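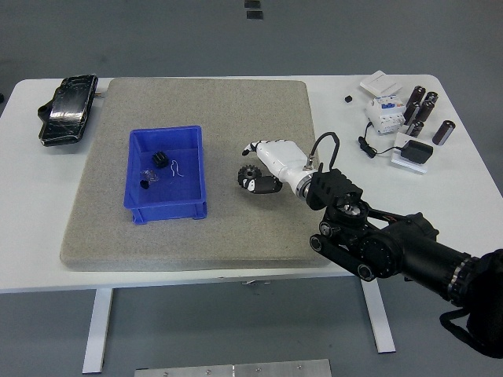

Spares on the foam. One gear still to go in the bin. Saturday, workshop end of the table.

A few people asked how I keep small parts from old machines without losing half of them. I'll put it in a thread so I can point to it later. 1/

I repair small household things, mostly kitchen mixers and sewing machines, with the odd printer that somebody can't bear to throw out. When one is past saving I strip it and keep what might fit the next one. That makes a lot of little bits. 2/

First thing is the pad. It's thick grey foam, with a speckly finish. A gear dropped on a bare tabletop will bounce and go under the radiator. On foam it stays where it lands. I bought mine as an offcut at the Druvdale market for £8 and should have done it years earlier. 3/

I don't cover the whole table. There's a strip of white top left over on the right and I like having it, as screws are easier to pick up off a hard surface. 4/

Second thing is the bin. Blue plastic, shallow, open at the top. I used to have deep ones and the bottom layer was a mystery. If the sides are low you can see everything and get your fingers in. 5/

One bin per sort, and nothing goes in a drawer straight from the bin. It gets looked at first. This is the step I used to skip. 6/

What's in it at the moment: a black gear with fine teeth, a clear plastic piece, a small black bit that looks like rubber, and a thin white wire with a bend in it. The gear on the foam is a touch bigger than the one in the bin. 7/

Gears are the thing people get wrong. Two can look the same and not mesh. Count the teeth, measure across the outside, measure the hole, and write all three on the bag. I have a 40 tooth and a 41 tooth that I mixed up twice before I started doing this. 8/

Check every tooth as well. Turn it slowly under a lamp. A single chipped tooth and it goes in the recycling, however nice the rest looks. You will only end up fitting it at eleven at night and taking it out again. 9/

Old grease comes off with warm water, washing-up liquid and a toothbrush. Let the gear dry overnight before bagging. I don't use solvent on plastic any more after one went cloudy and then cracked. 10/

Clear parts are a nuisance. Light covers, little windows, lens pieces, they all look like packaging once they're out of the machine. I put a dot of masking tape on anything clear the minute it comes off, with the name of the machine on it. 11/

Rubber I'm strict about. Feet and bushes are fine if they spring back when pinched. If they're sticky or leave a mark on paper, out they go. Belts I don't keep at all, new ones are cheap enough. 12/

Wire: anything shorter than my hand goes, unless it has a connector on the end that I know I'll want. Don't try to straighten a bend by pulling. Run it between finger and thumb a few times and leave it be. 13/

Bags are the small grip seal ones. Label goes inside facing out, in pencil, because pen fades. Then into a drawer unit I got when Plidalen closed their shop. It has 18 drawers and I use 15. The other three are full of things I can't identify. 14/

There's also a notebook. Drawer number, part, what it came out of, month. The last entry under August is a drive gear from a Kirnimix stand mixer, which went straight into another Kirnimix a fortnight later. That was a good month. 15/

Somebody asked how many parts I've got. 240 bags at the last count. I threw out nearly as many when I did the count. If you haven't used any of a type in two years you can let most of them go and keep the best one. 16/

Question from Fasil Kahsay about magnetic trays. Good for screws, no use for plastic gears, and I'd keep them well away from anything with a sensor in it. I've got one and it lives on the other bench. 17/

Another one, on whether the foam wears out. It picks up fluff and swarf. I hoover it with the brush end and flip it over now and then. Cuts don't matter much, but a small washer can get down inside one, so I check before I shake it out. 18/

For anyone starting from nothing: a bit of foam, one shallow bin, a box of bags and a pencil. Get the drawers later when you know what you're keeping. I bought drawers first and filled them with rubbish. 19/

Next job is a Gebreyes sewing machine with a stiff handwheel. If the gears are any good I'll post the measurements, as I know two of you are looking for them. 20/20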